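Floarea Cozma
April 3, 2021

Right, I finished Genden last night and I need to talk about it, so sorry in advance to everyone who follows me for the baking.

If you missed it in January: it's a space drama set on a mining moon, one long season, and the whole thing turns on a radio operator called Jirkau who hears her own voice coming in from another station. I was hooked before the titles had even rolled!

The tie-in comic is out now too, and it's lovely. 184 pages, proper thick paper, and it fills in the two years Jirkau spends on Fosasach before the first episode. (No spoilers in this thread, I promise. Well, tiny ones.)

What I love most is how small it all feels. You get corridors, kettles, people arguing over whose turn it is on the night desk. Then the door opens on that enormous orange sky and my stomach drops every single time.

The music! Whoever decided to put a brass band over the docking sequence deserves a very large cake. I've had it going round my head all morning.

Episode 2 is slow, I'll give you that. My sister gave up there and I've been nagging her ever since. Stick with it, because the dinner scene in the next one is the best bit of telly I've seen in ages. 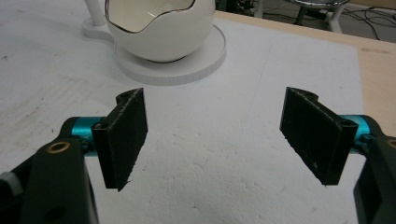 And then there's Cairns. I was so ready to dislike him, he's rude to everybody for half the season, and by the time he reads out the crew list I was in bits on the sofa.

The list is 39 names long and he reads all of them. No music, no cutting away. Brave thing to do at nine in the evening!

Anyway, I'm starting again from the beginning tonight with the comic next to me. If anyone's watching for the first time, come and tell me when you get to the lift.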